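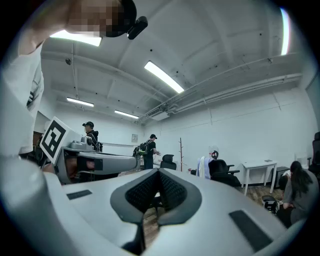
Leave the chair alone

Every bedroom I've ever slept in has had a chair that wasn't for sitting on. You know the one. It has yesterday's jumper over the back, a pair of jeans folded once in a half-hearted way, a cardigan with one sleeve trailing, and somewhere underneath it all the shirt you've been looking for since February. I've had 14 addresses if you count the term I spent on a friend's landing, and there was a chair like that at every one of them.

I'm writing this in defence of the chair. I've been meaning to for ages, and what finally pushed me into it was a magazine in the dentist's waiting room, which had a whole page on "clearing your clutter hotspots" and a photograph of a bedroom with no chair in it at all. They'd taken it out! The advice was that if you haven't got a chair, you can't put things on it. I suppose you could solve washing up the same way.

What bothers me is the assumption underneath, which is that clothes come in two kinds. There are clean ones, which live in the wardrobe, and dirty ones, which live in the basket, and a decent adult moves things briskly from the first to the second and back again. I don't know anybody who lives like that. I've worn these trousers since breakfast. I've sat in them, walked to the post box in them and eaten a sandwich over them fairly carefully. They aren't dirty. But I don't fancy hanging them up against my one good coat either. They're in the middle, and the middle needs somewhere to go.

My grandmother had a word for clothes in this state. She called them "going", as in "that skirt's still going". Going things went on the bentwood chair by her window, and the window was left open a crack, and in the morning she put them back on. She wasn't a slovenly woman. She ironed tea towels. She'd also done her washing by hand for the first half of her life, and it had left her with a strong feeling that you didn't wash a thing until the thing had asked you to.

Somewhere between her and me we lost the middle. I blame the machine, partly. I love my washing machine, I wouldn't be without it, but it's made washing so easy that we use it instead of putting things away. Be truthful now. How often have you picked something up off the floor, looked at it, failed to remember whether you'd worn it, and chucked it in the basket to save yourself a decision? I do it with T-shirts constantly. I once washed a pair of pyjamas my sister had given me before I'd even worn them, then did it again a few days later, when I found them at the bottom of the bed and couldn't think what they were doing there.

And it does wear them out. All that fluff you peel off the filter used to be your clothes. I had a green wool jumper from a little shop called Laitinen, nicer than anything I'd normally buy, and I looked after it so enthusiastically that it now fits a medium-sized teddy bear. A few airings on the back of a chair and I'd still be wearing it.
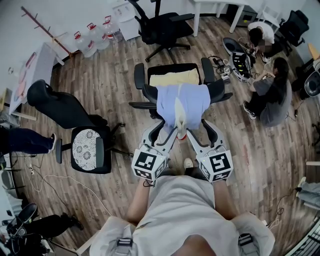

The trouble with folding

I should say something about folding, as the tidy people always bring it up. If you'd just fold it, they say, it would take ten seconds.

Well, it wouldn't. A towel takes ten seconds. A pillowcase is no bother. But a long-sleeved top with a hood is a proper little puzzle, and a fitted sheet is a bad joke played on the public, and anything silky slides out of its own fold while you're turning round to open the drawer. I've watched the videos. There's a woman who can fold a shirt with two pinches and a sort of flick, and I've played it at half speed with the shirt laid out in front of me, and I end up with a shirt on my arm like a waiter.

I did go through a folding phase. I read one of the books, I stood everything on its edge in the drawers in order of colour, and for three weeks it was beautiful. I used to open the drawer just to look. Then I had a cold, and when I came out the other side of the cold the drawers had gone back to being drawers. I wasn't even cross. What I noticed was that I'd been wearing the same few things throughout, and that those things had hardly been in the drawers at all. They'd gone from me to the chair and back to me.

It made me wonder who the beautiful drawers were for. The clothes I care about weren't in them. I'd been carefully filing the holiday shorts and the jumper with the reindeer.

So here's my actual argument, if you've been waiting for one. The pile on the chair is a working record of what you wear. It's the truest wardrobe you've got. If you wanted to know which clothes to keep, you could do worse than photograph your chair every so often for a year and get rid of whatever never turned up. I think most of us would find we own an awful lot of clothes and live in the contents of one chair.

I've heard the objection that this is all very well for somebody who lives alone, and I don't, as it happens. There are two of us, and there's one chair, and yes, it's been discussed. We had a spell of using the left side and the right side, which fell apart over a dressing gown. These days he has the end of the bed and I have the chair, and whoever comes to bed last has to move the other's things, and it's fine. It's no worse than sharing a bathroom shelf.

You can buy your way out of it, of course, or you can try. There's a whole world of furniture for half-worn clothes. My aunt has a valet stand, with a bar for trousers and a little dish for cufflinks, and it holds her handbags. I bought a wall-mounted affair called the Jolilent with 10 folding arms, in what they described as oat, and when all the arms were out it looked like something that might catch me if I fell. I put it up next to the window. Within a fortnight there were two belts on it and the clothes were back on the chair. It isn't that the thing was badly made. It's that hooks ask you to find the loop, and bars ask you to find the crease, and at eleven at night I'm not finding anything. A chair takes what you throw at it. It's got a back for the long things, a seat for the rest, and if you've been lucky in your chair, arms.

What makes a good one

I've got views on this, I'm sorry to say. A good clothes chair should be slightly uncomfortable, or people will want to sit on it. It should have a rounded top rail, so you don't get that pointy bit in the shoulders of your knitwear, as though you'd been carried about by the scruff. Wicker looks lovely and snags everything. Anything upholstered gives you cat hair, even, somehow, in houses with no cat. Old office chairs do the job better than you'd expect, though they will roll off at the first weight of a winter coat, and I've come down in the night to what I took for a burglar and was only my own mackintosh on the move.

Mine was from a school clear-out and cost next to nothing. I've since seen a "clothes perch" in the window at Clanusen for nearly 400 pounds. It's a chair. It's a chair with no seat, so I'd call it less of a chair, and they want more for it!

I do have rules, in case anyone thinks I'm preaching total collapse. No underwear, ever. No socks, for the same reason. Nothing damp. Nothing that's been near a frying pan. Gym things don't qualify, whatever you tell yourself about having mostly stretched. And once the pile's higher than the back of the chair you've got to go through it, even if you're tired, and you'll nearly always find that half of it can go round again, a bit can be washed and one item belongs to somebody else entirely.

The one thing I'd really like is for us to stop apologising. I've been shown round friends' houses, lovely houses, and every time we get to the bedroom they dart ahead of me and throw themselves in front of the chair. Oh, don't look at that! I always look at it. It's the friendliest thing in the house. You can tell who's been gardening and who had an interview. I've never once thought less of a person for it, and I've thought quite a bit less of one or two people for their scatter cushions.

I put a shorter version of all this in our street newsletter, expecting a few weary nods, and I've had more post about it than I had about the bins.
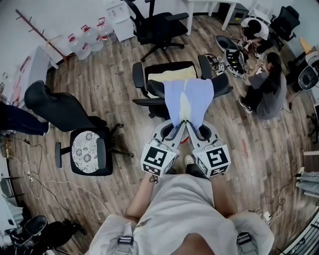
Venla Kiiskinen wrote to say that I'd let myself off far too lightly, and that a chair is where clothes go to be forgotten. She keeps hers on two pegs behind the door, one for today and one for tomorrow, and if a thing won't fit on the pegs it has to be dealt with before she gets into bed. She also wanted it known that she has never lost a shirt since February or any other month.

I'll give her the shirt. And I do see the appeal of the pegs, I can picture them, I'm sure they're very handsome. But two pegs is a system for somebody who knows tonight what she'll want tomorrow, and I don't know until I've opened the curtains and stuck an arm out. I want the cardigan and the other cardigan. I want to be able to change my mind in the half dark without a hanger going clang.

Kanchan Dixit took my side and then rather spoiled it by admitting to three chairs. One is in the bathroom. I've written back to ask where anyone sits when there are visitors, and I'm told they stand in the kitchen, which is where visitors always end up anyway.

As for the shirt, it was under the cardigan with the trailing sleeve, a bit creased down one side. I've hung it over the back to let the worst drop out, and I'll probably wear it to the dentist.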